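**Ticket 757 - Infusion pump alarms on every rabbit under 2 kg**
Status: resolved, watching
Raised by: Zalewska Small Animal Clinic, ward side
Equipment: Zestent syringe pump, bay nearest the door

**Problem as reported**

Pump gives a "line blocked" alarm a few minutes after starting fluids. Happens with rabbits and guinea pigs only. Cats on the same pump run all night without a fault. Staff have been silencing the alarm and restarting, so some patients are getting less fluid than their chart says.

**Checks, first visit**

- Mains and battery both fine.
- Syringe seated properly, clamp closes fully.
- Ran it into a measuring jug with no patient attached. No alarm in 90 minutes.
- Alarm log shows 173 entries, nearly all at low flow rates.
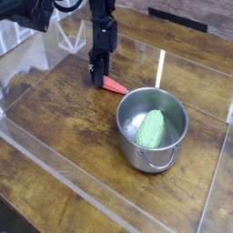

The log made me look at the pressure limit. It was on the lowest of the settings, which is too tight for the narrow ear vein catheters used on rabbits. Raised it one step and asked the ward to carry on as normal.

**Update, July**

Fewer alarms but not gone. A guinea pig on overnight fluids set it off again at 03:40. The night nurse flushed the catheter by hand and it ran freely, so the vein was not the trouble.

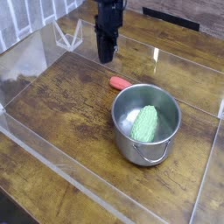

Went through the lines next. The ward had changed to the Torine extension set in the spring. It has a small one-way valve at the patient end that the old set did not have. With the valve in, pressure on the pump display climbs steadily at low rates. With it out, the reading stays flat.

Swapped to the plain Turska set and repeated the test at the same rate, same syringe size. No alarm. Put the Torine set back on and it alarmed again, so I am happy that is the cause.

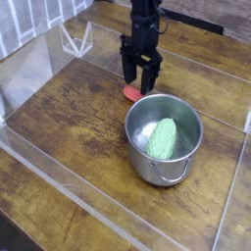 *Zalewska tabletop*

**Fix**

1. Use the plain set for anything under 2 kg. The valved set is still fine for cats and dogs.
2. Pressure limit stays one step up. Do not raise it further to stop an alarm - check the leg or ear for swelling first.
3. Write the volume given on the chart every hour, read from the syringe and not from the display.

Drawer labels still need changing, as both sets are in the same tray. Ticket stays open until that is done.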